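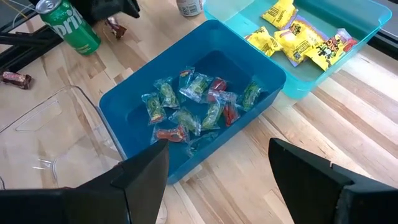

szulc_kitchen
Posted in: Pantry & Snack Storage
OK so I finally gave up on the one big snack drawer. We go through a ridiculous amount of candy and little snack packs at my house (two teenagers, plus whoever they bring home), and every November the leftover Halloween stuff gets mixed in with everything else and I find it in March. So I dragged it all out to the table and started splitting it up. Wrapped candies are in the blue bin, the green ones and the red ones together, and the snack packets went in the see-through teal one behind it. My question is do I keep going and split the candy by color/flavor too, or is that crazy? The red ones always go first and then I'm stuck with a tub of green until spring.

jullel_9
Not crazy but you'll hate it in two weeks. I did separate flavors for a while and all that happened was the kids emptied one bin and ignored the other. At least when they're mixed somebody grabs a green one by accident lol

pantrymoth
Disagree with jullel! Split them. If the reds have their own bin you can see when they run out, and then you just don't refill until the green is gone. Worked at our place.

ulten
More worried about the blue bin tbh. I'd swap it with the see-through one. Snack packets are big and bright, you can spot those in anything. Candy is what disappears to the bottom, so give it the bin you can see into from the side.

szulc_kitchen
Oh that's a good point, I hadn't thought about it from shelf height. On the table you look right down into it so it seemed fine. They're going on a shelf that's at my eye level, so all I'd see is blue plastic.

ulten
Yep. Or put the blue one on a low shelf. I have four solid ones down by the floor and never have a problem.

tworivers
Can I put in a vote for no bins at all? One bowl on the counter, when it's empty it's empty. I spent way too much on the Tornuro pantry set last year and half of it is in the garage holding extension cords.

pantrymoth
A bowl on the counter in my house would last until 4 p.m.

tworivers
Well then it's empty and you're done, problem solved!

jullel_9
Some of us have to make it last, tworivers. I buy the 400 piece bag for the front desk at work and bring the extra home, and if that sat out in a bowl I'd be eating candy for lunch every day. I do, a little.

szulc_kitchen
400!! OK I feel better about mine.

Anyway I'm not doing the bowl, sorry. We tried that and the wrappers ended up in the couch. I think I'll swap the bins like ulten said and leave the colors mixed for now. Anybody put labels on theirs? I've got a label maker I've used maybe twice.

pantrymoth
Label the shelf, not the bin. Then you can move the bins around and wash them without the sticker peeling off.

ulten
Ha, I do the opposite. Masking tape right on the front edge. When it gets gross I pull it off and write a new one. Shelf labels just mean the wrong bin sits over the right label for six months.

pantrymoth
Only if people in your house can't read, ulten :)

ulten
They can read. They choose not to.

szulc_kitchen
Masking tape it is, the label maker can go back in the closet. I still need to check the dates on the snack packs before they go up, so that's tonight after dinner. Thanks everybody, even the bowl person.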